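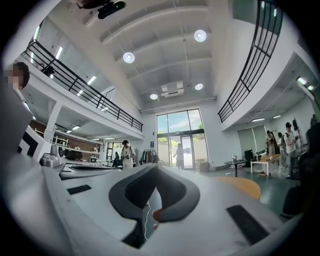 Poretti Hall Opens Its Upper Level to Members in July

News > Local > Work and Study

Reading time: 2 min

The two-level hall on the Poretti site will open its upper floor to members in July, the operator Drasex has announced. Until now only the ground floor was in regular use, and the places upstairs were given out for single events.

The hall is known in the neighborhood for its height. A mezzanine with a black metal railing runs along each side, and the one on the right follows a sharp curve. Between them the room is open up to the white ribbed ceiling. At the back, a tall window and a door in dark metal frames look out on green trees, and this gives the ground floor a good part of its daylight.

According to Drasex, the upper level will add 30 work places to the building. Most of them will be long shared tables, placed close to the railing so that people sitting there can look down into the hall. A small number of single desks will be kept for members who need a quiet corner. These can be reserved for half a day, in the morning or from 2 in the afternoon.

"Many members asked us for the upstairs, and they asked more than once," said Hiba Haddad, who manages the building for Drasex. "We wanted first to be sure about the sound. In a high room every word travels, and a person at the back wall can hear a telephone call from the front."

The company Jendine was asked to study this question in the spring. It recommended soft panels under both mezzanines and a rule that calls are taken outside or in the entrance. The rule is already in force on the ground floor. The panels will be mounted in the evenings, after 8, and the hall will not close for the work.

The lighting plan stays as it is. Strip lights follow the edge of the left balcony, both above and beneath it, while round lamps shine from the ceiling. Members had asked if the lamps could be made weaker on summer days, and Haddad said that a separate switch for the rear ones is being considered. The air conditioning has its unit on the ceiling in the rear part of the hall. Some members find that side too cool – others choose their seat for exactly this reason.

The equipment area under the left mezzanine, where the brown brick wall begins, will also stay in its place. Drasex had first thought about moving it upstairs but decided against this, mainly on account of the weight.

The hall has 268 registered members at present, against 260 at the start of the year. Prasetyo Nugroho, a translator who has worked there for two years, welcomed the news but would like to see a limit on new registrations. "On a full morning I already walk two times through the room before I find a chair," he said. "The upstairs will help with this. I only hope it is not filled again by autumn."

The monthly fee will not change before the end of the year. Members who wish to see the upper level before it opens can join a short visit with the building team, starting at the Jaber Street entrance at 5 in the afternoon. Names are taken at the front desk, where the new seating plan is also available on paper.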